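Tralico Briefing Service: Turkish Politics and Public Affairs
Subscription information for institutions

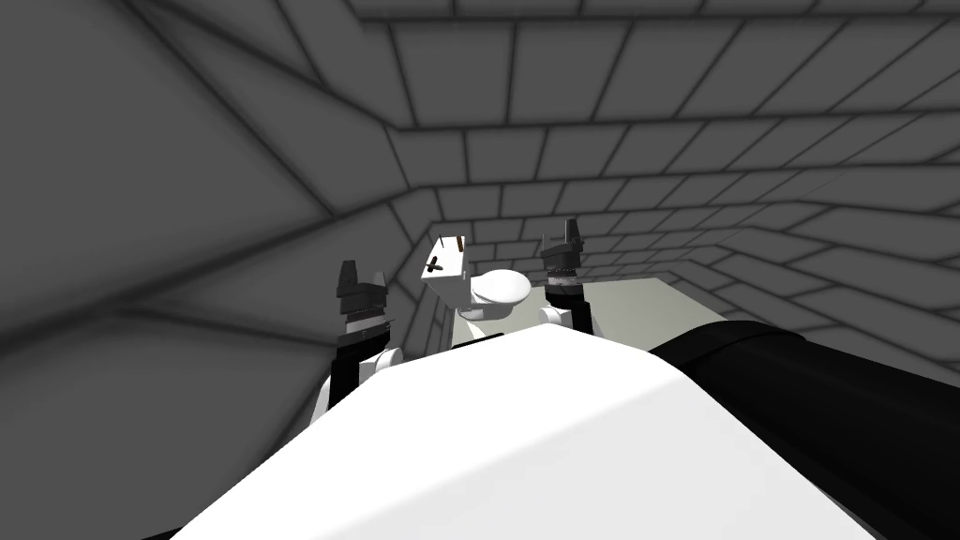 The Tralico Briefing Service provides libraries, university departments, embassies and news organizations with regular written analysis of Turkish domestic politics and foreign relations. It is published in English and Turkish by Tralico and distributed outside Turkey by Hirkorus.

Overview

Each weekly briefing covers the work of parliament, changes within the parties, court decisions of political importance and the conduct of local government. A separate section deals with foreign policy. Briefings are prepared by named analysts and reviewed by a second editor before release. Corrections are attached to the original text and remain visible to all subscribers.

The domestic desk is headed by Duygu Kocabaş and the foreign policy desk by Ramiro Requena. Beril Kılıçarslan edits the Turkish edition.

What the subscription includes

Weekly briefing in English and Turkish
Full access to the archive, currently 3,712 documents
Party and coalition profiles, updated after each congress
Municipal Watch, a monthly report on metropolitan and district councils
Election supplements, issued during national and local campaigns
Search by person, party, province and subject

Municipal Watch follows 71 councils. Coverage is not uniform. Provinces in which council minutes are released late are reported in the following issue, and the date of the source document is given in every entry.

Access

The service is delivered through the Nudard reading platform. Institutional users may sign in by network address or by individual account. Briefings can be saved and printed for internal use. Reproduction in a newsletter, course pack or public website requires written permission from Tralico.

Subscription levels

Standard: one site, 7 named users, English or Turkish edition.
Institutional: one site, unlimited users, both editions.
Consortium: 2 or more sites, unlimited users, both editions, with usage reports supplied to the lead institution.

All levels run for twelve months from the date of activation. Prices are given on request and depend on the type of institution. Subscribers to the former Taşdemir Political Register may transfer the unused part of their term to any level.

Editorial policy

Tralico does not accept payment from parties, candidates or public bodies for coverage. Opinion articles are labeled and kept apart from the briefings. Requests for a reply or correction should be addressed to the standards editor, Iqra Warraich, and must identify the document and the passage concerned.

Orders and trial access

Trial access is open to institutions only and lasts for two weeks. Applications for the autumn trial period close on 19th September. Orders and questions on licensing are handled by Doğukan Yüksel, Institutional Subscriptions.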